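Home | Products | Support | Manuals | Downloads | Contact
Support > Handheld Grippers > Faults and Recovery
December – Frøydis Kvam, Technical Documentation

Section 7. Loss of Tracking and Jaw Faults During Shelf Work

7.1 Scope

This section covers faults reported while operators record pick and place tasks with a pair of Plutier hand-held grippers on open shelving. It replaces the single page on shelf work in the previous edition. It does not cover faults on the receiving arm. For those, see Section 9.

The section was rewritten after a fault at the Hollcombe site. An operator was moving lids and jars between a table and a two-level shelf. The left gripper lost tracking while it was under the upper panel, and the session software filled the gap with an estimated path. The recording was accepted. When it was replayed on the arm, the wrist rose too early and struck the underside of the shelf. The shelf moved and a jar fell. There were no injuries. Atif Paracha examined the log and found 17 recordings from the same Sunday with the same kind of gap.

CAUTION: Do not replay a recording on an arm if the tracking log contains the entry POSE ESTIMATED. The replay program in versions before 4 does not block such recordings.

7.2 Fault indications

JAW NO ZERO – The jaw did not return a closed position at start-up. The width values in the recording are not valid.

POSE ESTIMATED – The marker plate was not seen for longer than the permitted gap. The position was calculated from the last known motion.

POSE JUMP – The position changed by more than 30 mm between two samples. Usually follows POSE ESTIMATED, when the plate comes back into view.

LINK DROP – Data from the gripper stopped. Check the cable before anything else.

7.3 Stopping after a fault

1. Hold both grippers still. Do not pull the gripper out of the shelf quickly.
2. Open the jaws only if the object is resting on a surface.
3. Withdraw the gripper along the line it went in.
4. Put both grippers down with the marker plates facing up.
5. Press Stop on the session screen. Do not press Discard. Discard also deletes the tracking log, and the log is needed for 7.6.
6. Write down the fault text and the time of day.

NOTE: If the arm is powered and within reach of the table, press the emergency stop before step 1.

7.4 Checking the work area

1. Measure the clear height between the lower shelf panel and the upper one. The gripper needs its own height plus 22 mm above the marker plate.
2. Look along the shelf from each tracking camera position. If the upper panel hides the plate when the gripper is at full reach, lower the camera or bring the objects forward.
3. Remove reflective items from behind the shelf.
4. Check that the shelf stands flat and does not rock when touched at a front corner.
5. Place glass items away from the table edge. Use empty or dry-filled jars only.
6. Clear the floor where the operator stands. Route loose cables behind the equipment stands.

7.5 Checking the grippers

1. Wipe each marker plate with a dry cloth. Replace a plate that is scratched, bent or loose.
2. Close the jaws fully and start the zero routine. Wait for the tone.
3. Open and close the jaws three times. The width reading must return to the same value each time.
4. Run the cable back along the forearm with enough slack for the elbow to straighten. A tight cable is the most common cause of LINK DROP.
5. Hold both grippers over the table, plates up, and confirm that the session screen shows two stable positions.

NOTE: Sleeves, watches and bracelets can catch the cable. Fasten the cable so that it lies clear of them, or take them off.

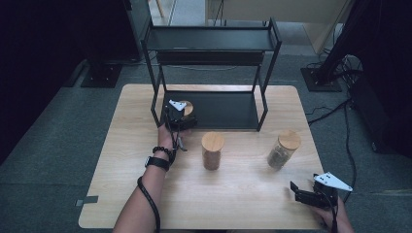
Reach under an upper panel slowly and keep the gripper level. Tilting the wrist turns the plate away from the cameras, and in the Hollcombe log most of the gaps began with a tilt of this kind. Round lids make it worse, as operators tend to roll the wrist to get a better hold on the rim. If a lid cannot be gripped with the plate level, move it closer to the front of the shelf and begin the recording again.

Keep the second gripper in view of the cameras even when it is idle. The software uses both plates to check the shared origin.

7.6 Deciding what to keep

1. Open the tracking log for the session.
2. Search for POSE ESTIMATED and POSE JUMP.
3. Mark every recording that contains either entry as Hold.
4. Play held recordings in the viewer only – never on the arm.
5. If JAW NO ZERO is present, reject the whole session.
6. Send the log and the written fault notes to Drarkero Support, attention Gunnel Amundsen.

Recordings on hold are kept for 30 days and then removed from the server.

7.7 Return to work

Repeat 7.4 and 7.5 in full. Make one test recording with an unbreakable object, check its log, and replay it at the lowest arm speed with the shelf empty. If the fault appears again, take the gripper out of use and attach a red tag to the handle.

Previous: Section 6, Session Software | Next: Section 8, Cable Replacement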